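Linen Services Assistant (part time, permanent)
Plallton Hall Residential and Conference Centre

Reference: HK/369
Closing date: 23/04/2023, at noon
Reports to: Linen Services Supervisor

Plallton Hall wishes to appoint a Linen Services Assistant to join its Housekeeping Department. The post is part time and permanent, subject to the satisfactory completion of a probationary period of 90 days. Applications are welcome from those with experience in hotels, hospitals, care homes or student residences, and equally from those who are looking for a first post and are willing to be trained.

About the Hall

Plallton Hall provides overnight accommodation for students on short courses, visiting lecturers and conference guests. There are 87 bedrooms across the Main House and the Lambrakis Wing, together with two flats which are let by the week. The Hall is open throughout the year apart from a short closure in February, when deep cleaning and repairs are carried out.

Sheets and towels are sent out to our laundry contractor, Skakum Linen Services. Blankets, bedspreads, cushion covers and staff overalls are washed on the premises. The Linen Room is on the lower ground floor of the Main House and serves both buildings.
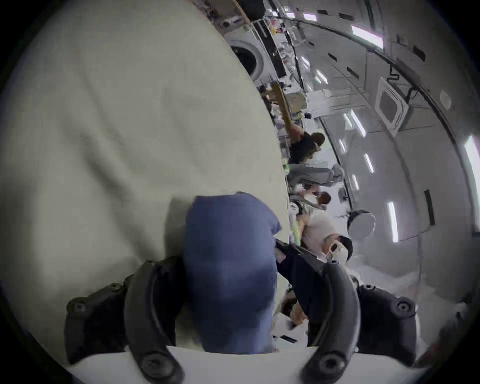 The post has become vacant following the retirement of a long-serving member of the team. The Department has taken the opportunity to review the duties, and applicants who have worked at the Hall in the past should note that the job description has changed. In particular, the post no longer includes evening duties in the dining room.

Main duties

To receive deliveries of clean linen, check them against the delivery note and report any shortage to the Supervisor on the same day.

To sort, fold and shelve sheets, pillowcases, duvet covers and towels by size and by building.

To make up room sets and place them on the floor trolleys by the time agreed with the room attendants.

To bag and label used linen for collection. Linen from the Lambrakis Wing must be bagged separately.

To operate the washing machines and dryers in accordance with the instructions displayed, and to clean the lint filters after each load.

To set aside torn or stained items, and to carry out simple mending such as replacing buttons and closing seams. A sewing machine is provided.

To keep the linen register up to date. Entries are made on paper at present and will be transferred to the Zurier stock system, for which training will be given.

To assist with bed-making at busy changeovers, when directed by the Supervisor.

To undertake such other duties as may reasonably be required by the Head of Housekeeping.

Person specification

Applicants must be able to show that they:

can follow written and spoken instructions in English;
can count and record stock accurately;
are able to stand for long periods and to move loaded trolleys, with or without reasonable adjustments;
work well with others and also without close supervision;
are punctual.

It would be an advantage to have worked in a laundry or linen room, to have basic sewing skills, or to hold a current certificate in manual handling. None of these is essential, and applicants without them will not be marked down at the shortlisting stage if the remaining requirements are met.

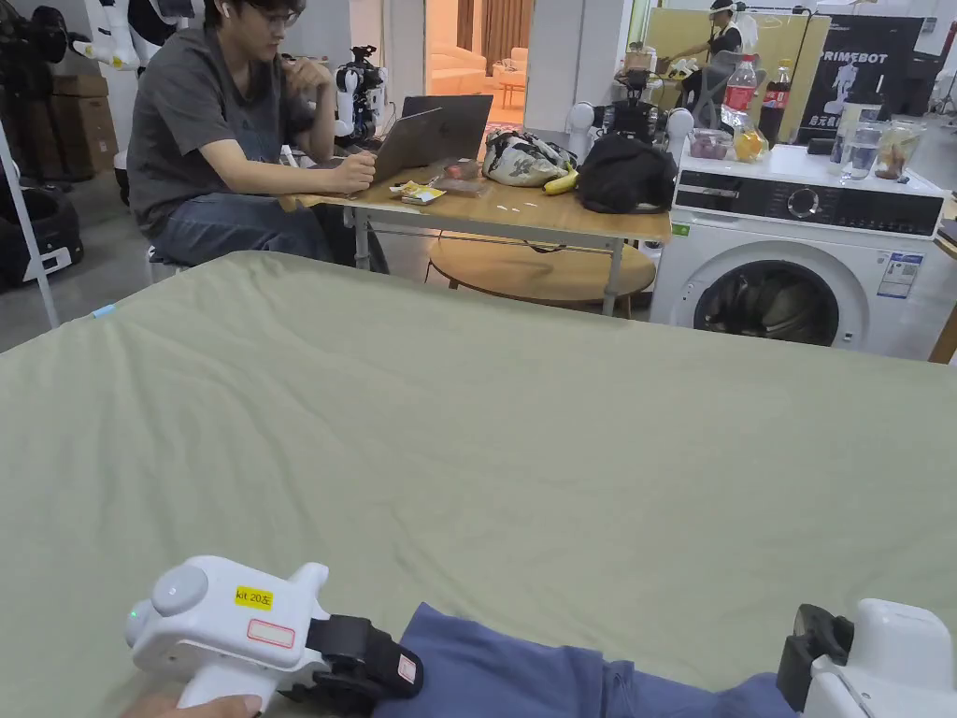
Folded blue fabric on a sage-green sheet.

Hours and conditions

The post is for 20 hours a week, worked in the mornings over five days out of seven according to a published rota. Rotas are issued four weeks in advance. Weekend working is shared equally among the team, and each member of staff has at least two full weekends off in every four. Additional hours may be offered at changeover periods but are never compulsory.

Pay is on Grade 2 of the Hall's salary scale and is reviewed each year. Overalls and safety shoes are supplied. A hot meal is available free of charge on each working day – staff who cannot use this benefit for dietary or religious reasons may speak to the kitchen, which will make other arrangements.

Holiday entitlement is calculated in proportion to hours worked. Leave may not normally be taken during the first two weeks of the summer school. Staff who complete their probationary period receive a single payment of £200 towards travel costs. Free parking is available behind the Lambrakis Wing, and there is a covered bicycle store beside the delivery entrance.

How to apply

Application forms may be collected from Reception or requested by post from the Personnel Office. Completed forms should be marked with the reference given at the head of this notice and addressed to Mrs Brenda Pilkington, Personnel Officer. A curriculum vitae may be enclosed but will not be accepted in place of the form.

Applicants should give the names of two referees, one of whom should be a present or recent employer, teacher or tutor. References will be taken up only after an offer has been made.

Informal enquiries about the work itself may be made to Rowena Sison, Head of Housekeeping, or to Edgardo Tagle, Linen Services Supervisor. Those who would like to see the Linen Room before applying are welcome to arrange a visit through Reception – visits are normally held in the afternoon, once the trolleys have gone out.

Interviews will be held at the Hall and will include a short practical exercise in sorting and folding. Applicants who require any adjustment for the interview or the exercise are asked to say so on the form. Shortlisted applicants will be contacted by telephone or letter, and all other applicants will be informed of the outcome in writing.

The successful applicant will be required to provide proof of the right to work in the United Kingdom before taking up the post.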